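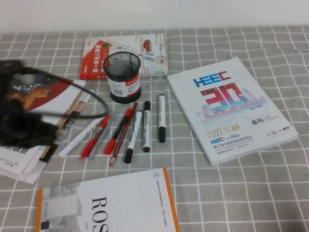
My books and pens on the table, the Comix holder still empty.

February 7, 2023

Today I took everything off the small shelf and put it on the table with the gray cloth. I wanted to do this already in January, but every evening I found another thing to do first. The white lines on the cloth are good for my eyes when I sort, although I did not put anything straight along them.

The pen holder is new. It is black wire mesh and it still has the red and white label around it. I will take the label off slowly with warm water, because the last one left glue and the dust stayed on it for a year. I had to choose between this holder and a bigger one at Mikport, and I chose the small one. If the holder is big, I keep pens that do not write.

I tried the pens on the back of an old Trelell bill. The red one with the clear barrel writes well. I was glad, it is the one I use for correcting. One marker was weak but I could not throw it away yet - maybe it is enough for the moving boxes.

The books are more difficult. The red one with the street map on the cover I will keep near my bed. I like to read the names of streets before I sleep. The show catalogue from Xi'an, with the big 30 on it, I wanted to give away, and then I sat down and read it for a long time. It goes back to the shelf. The printed sheets from the left pile must be sorted too, and I think most of them can go in the paper bag.

Tomorrow I want to wipe the shelf and ask at Coso for a box with a lid, not more than 200. Now my tea is cold and I am going to bed.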